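The Blue Jacket

Hedvika had the room until the end of April, and by the second week of February she had stopped pretending it was hers. Her brother's clock still hung by the window. His desk was where he had left it, with the white cable hanging off the front, and she had never moved the stool from underneath.

Radek rang on the Sunday morning to say he had found a lift. A man called Arnel Tagle was driving to Macaraeg with half a van free and would take one bag, if it was ready by four.

"One bag of what?" she said.

"Clothes. The warm ones. It's cold up here, Hedvika."

She wrote it down on the back of an envelope: jumpers, boots, blue jacket. The jumpers were in the drawer and the boots were by the front door. The jacket took longer. She looked behind the door and in the hall cupboard, and then rang Dindo Dumlao, who had borrowed it once for a funeral and said he had given it back before Christmas. It was under her own coat, on the same hook. She brought it in and dropped it on the bed. 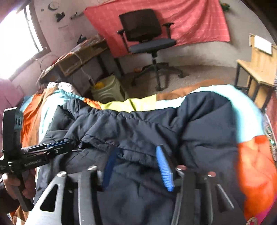 She went through the pockets first. There was a bus ticket to Vudari, a receipt for 3,115 and a key she didn't recognise. She tried the key in the desk and it didn't fit. She tried it in the front door, feeling silly, and it didn't fit there either.

Radek hadn't said anything about a key. She put it back in the left pocket and did up the zip.

Folding the jacket was no good. It filled with air and came up again each time she took her hands away. In the end she laid it flat on the patched cover, put the sleeves across and knelt on it, then rolled it from the hem with her whole weight behind it. It went into the bag beside the boots and the bag would just close.

Arnel Tagle came at ten to four. He was older than she had expected and he wouldn't take money for the petrol.

"Anything to tell him?" he asked.

She thought about it. "There's a key in the left pocket. Ask him what it's for."

He nodded and put the bag behind the seat. When the van had gone she went back upstairs, straightened the bed and moved the chair nearer the window.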